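From: Nanami Noguchi
To: Cistwood growers list
Subject: Re: pruning the old Botska vine

Yae Sekiguchi wrote:
> Mine has 70 buds on it and I'm scared to touch it.
> Is February too late to cut?

Hi Yae! Go ahead and cut. I did mine last February and it bled sap like a tap for days (I panicked, of course). 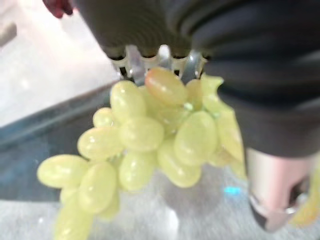 Leave two buds on each spur and be mean about the rest – I took off 142 and still had too much growth by summer. 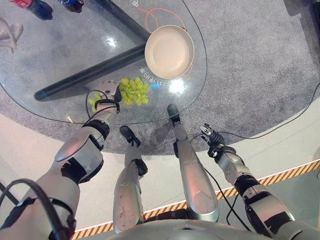
Do you have green seedless or the black kind? The black ones at my end sulk if you cut them hard, so go easier there.
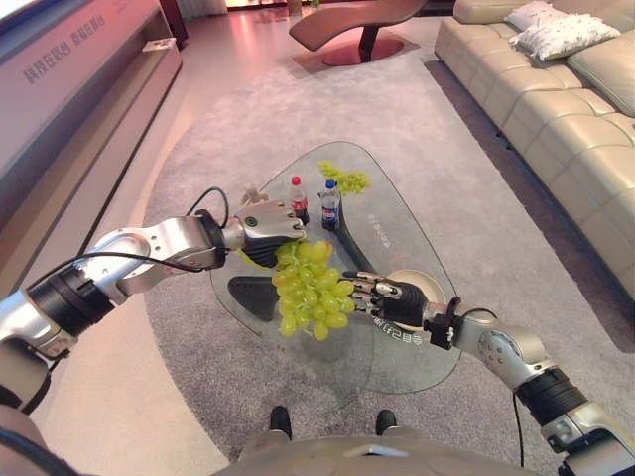
Photo: Daichi Murakami

Kilian has my good loppers, so ask him first. I want them back by the 3rd!

Nanami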